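Chores and Machines: Where Things Stand
A gallery from the Clusdale workroom
Posted 18 Sep 2026

Most of what gets written on this subject is about one question: can a machine do the chores yet? Our short answer is that it can do parts of some of them. It can't be left alone with a kitchen or a stockroom, and we don't expect that to change next year.

The longer answer depends on what you call a chore. Clearing a table sounds like one job to a person. For a machine it is a string of small jobs, and each one can go wrong separately. Find the cup. Decide which side to take it from. Close on it without pushing it over. Lift it clear of whatever is beside it. Carry it somewhere and put it down the right way up. A person does all of this while talking on the phone.

At Clusdale we work on the small jobs. We take a piece of a household or shop-floor task, strip it down until it can be repeated, and run it until we know how often it works. A usual run is 200 tries. Fewer than that and a good morning can fool you.

This page goes with the open day we held in June at the Mivcombe building. Visitors asked much the same things at every table, so the notes are arranged by what they asked.

Tidying up

Picking up after children is the chore people bring up first. The household version is a floor covered in toys, a sofa with more underneath it, and a bin that is already too full. The workroom version is blocks on a board. They are a fair stand-in for the first part of the problem, which is telling one thing from the next and reaching it.

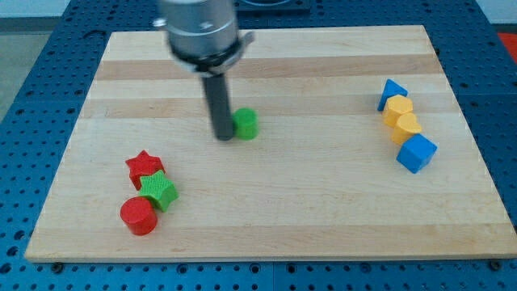
Distance between objects matters more than most visitors expect. A block standing by itself gives the arm plenty of room. Put two blocks against each other and the arm has to choose between going in at an angle, nudging one aside, or taking the easier one first. People nudge without thinking. We have spent much of this year on nudging.

Shape matters too. A cube offers flat sides. A cylinder is the same from every direction, so there is no wrong way to turn, but it will roll if it goes over. Stars and hearts have points and notches, and a grip that looks good from above can slip on the way up. Color is the easy part. Sorting by color was a solved problem in our room before sorting by shape was even started.

Setting the table

Plates are heavy for their thickness and sit low. Forks are worse. A fork on a bare table leaves very little to take hold of, and a fork on a cloth brings the cloth with it. Our partners at Matheson run this task and have agreed to let us say that it is slow. One place setting takes their machine up to 20 minutes, counting retries. They are working on the retries first and the speed later, and we think that is the right order.

Folding

Laundry gets the most attention online. A towel laid flat can be folded by a machine, and we have done it ourselves. A towel pulled out of a basket is a different matter, as the machine first has to find two corners. Shirts are harder than towels, and fitted sheets are not on our list.

Stocking shelves

The shop floor is kinder than the home. Boxes come in known sizes, shelves are at known heights, and the lights stay on. The store trial at Clastadby was set up for this reason. Over the trial the machine placed 949 boxes without help. Staff still opened the cartons, removed the wrap and dealt with anything dented. If you ask what share of the chore was automated, the placing was, and the rest wasn't.

Stores also have customers in them. The Clastadby trial ran after closing. Doing the same work with people walking past needs slower movement and more stopping, and we have no results for that yet.

Wiping down

Wiping a flat, clear counter works. Wiping around a toaster works if someone has told the machine that the toaster is there. Knowing when the counter is clean is still a person's job in our tests. We check by hand after each run and write down what was missed.

Questions we were asked

When can I buy one? We don't sell anything, and we have no date to give you.

Would it be safe around a pet? We haven't tested that, so we can't say.

Does it learn from its mistakes? Not during a run. We go over the failed tries afterward, change something, and start a new run.

What does a failure look like? Usually dull. The arm closes on nothing, or the object tips and ends up out of reach. Then someone walks over and puts it back.

Visiting

The workroom is open to school and trade groups by arrangement. Groups need 2 weeks' notice and closed shoes. Parking at Mivcombe is on the north side of the building, and the entrance with the ramp is the one nearest the bike racks. Please don't bring objects for us to try on the day. If you have something you would like tested, send a note with its size and weight and we will reply if it fits the current work.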